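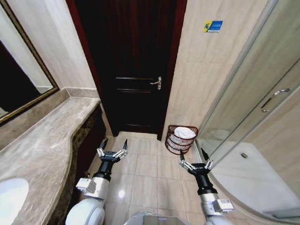

Gripper care in wet rooms: what works and what I'd skip

Hanlow, who look after our two-arm machine, sent a 68-line care sheet with it. I trust perhaps 7 of those lines. Bogdan Wróbel follows every one and his grippers don't run any better than mine.

Screws first. Put a hex key on the linkage screws before each bathroom session. Snug is enough. The sheet wants thread glue on all of them, and then you can't get the arms off for cleaning.
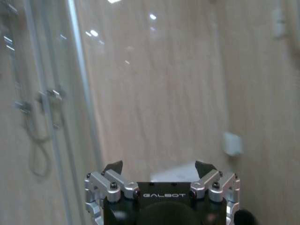

Linkage screws, seen from the wrist camera.

Wipe the fingertips with a barely damp cloth, then a dry one. I tried the special Skoneo wipes, 100 to a tub, and saw no difference. Keep bathroom cleaner off the joints altogether. 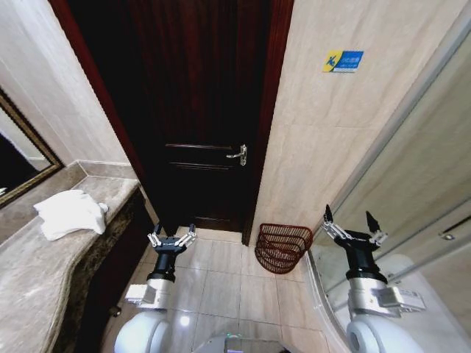 Izzati Liem swears by parking both arms forward with the grippers open overnight. Maybe. I've seen no proof it saves the springs, but it does make the pivots easier to get at with a brush.

The sheet says to grease the pivots every 4000 cycles. Who is counting? I go by feel: open and close the fingers with the power off, and if they drag, clean first and grease second.

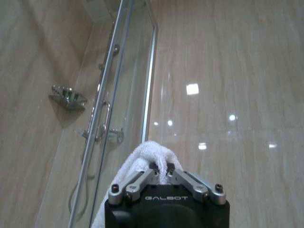
Lint is the one problem I do believe in. Check for it after any job with cloth. Terry is the worst kind, and with a towel bunched up between the inner tips like that, the loops sit right by two of the screw heads. Tweezers get the threads out. Compressed air, in my view, just pushes them deeper.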